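Plilton School Opens Registration for Its Local Cooking Day

For release in November

Plilton School will hold a local cooking day for the students of grades four and five, together with their families. The day is part of the food and farming lessons which the school started in spring. Registration is open now at the school office.
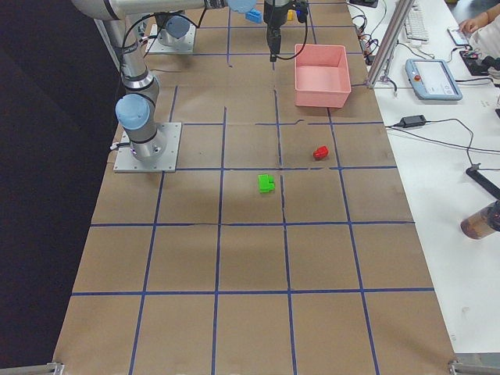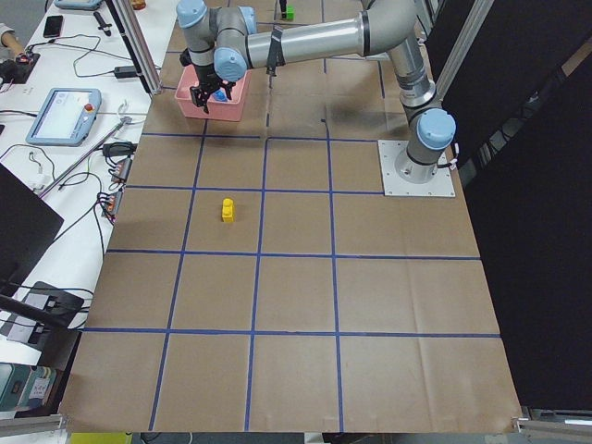
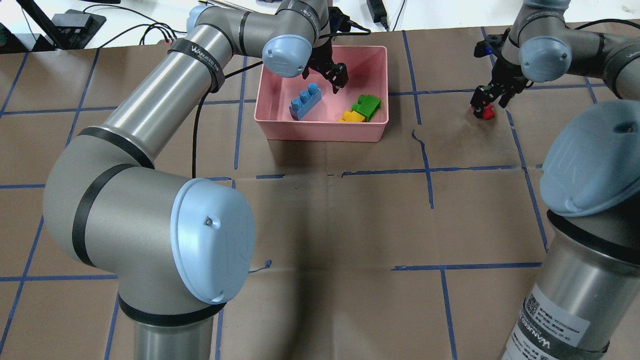
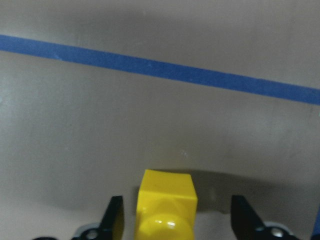 Who can bring a dish to the cooking day?

Every family with a child in grade four or five can bring one dish, and grandparents and neighbors are welcome to cook together with the family. The name of the dish must be given to the school office before the cooking day.

The students will prepare 14 dishes at school with their teachers. Most of them are made from buckwheat, barley, potatoes and dried greens, because these are the crops which the children studied in the classroom. Each class has chosen its dishes after asking older people at home what they were eating when they were young. The recipes were written down by the children in their own words, and some of them have measures like "one small bowl" or "until it feels heavy." The teachers decided to keep these words as they are.

"When I was a boy, I ate buckwheat dumplings at my grandmother's house, but I never asked her how she made them," said Kiyoshi Hattori, who teaches the food and farming lessons at Plilton School. "Now I am sorry for that. I wish that our students ask while there is still somebody to answer."

The cooking will begin at 9 in the morning, and the food will be served from noon in the Takeda Hall, next to the school. Before the meal, students from each class will explain one dish to the guests - what is inside, in which season it is eaten, and how the name is said. Visitors can taste all the dishes in small portions. Guests are kindly asked to bring their own bowl and spoon.

The local grocery store Sustus gives the flour and the vegetables for the day. Hot barley tea and plum drink will be served by Drindix, a small drink maker from the same valley. There is no entrance fee for students. Adults pay 5 dollars, and the money will be used for seeds and tools for the school garden.

Dishes with nuts, eggs or milk will have a card in front of them. Families of children with food allergies should inform the class teacher when they register - the school will then prepare a separate plate.

After the cooking day, the recipes will be collected in a small book. It will have roughly 15 pages with drawings by the students, and one copy will be given to each family that took part. Another copy will stay in the school library.

Contact for press and families: Plilton School office, extension 3517, mornings only.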